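Seit Flor Muñoz mir ihren alten Tisch überlassen hat, besitze ich eine Fläche, auf der Dinge wohnen, die sonst nirgends gemeldet sind. Helle Bretter, honigfarben, dazwischen feine Fugen, in denen sich Krümel zur Ruhe setzen. 126 Euro wollte sie dafür, bezahlt habe ich in Raten und Kuchen.
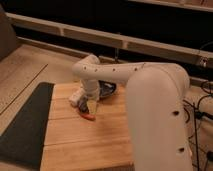
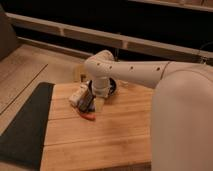
*Cornum, im Juli*

Etwas Rotes, Längliches liegt immer da. Rasha meint, es gehöre in die Küche, ich meine, es gehöre Rasha. Wir haben das vertagt — wie auch das dunkle Ding daneben.

Henk Verstraete hat mir eine Kiste geschenkt, in die laut Aufkleber rund 300 Kleinteile passen. Sie steht jetzt leer im Flur und wird selbst allmählich zum Kleinteil. Vor dem Abendessen schiebe ich alles an die hintere Kante, danach schiebe ich es zurück. Den Teppich nebenan sauge ich dafür gründlich, irgendwo muss man ja anfangen.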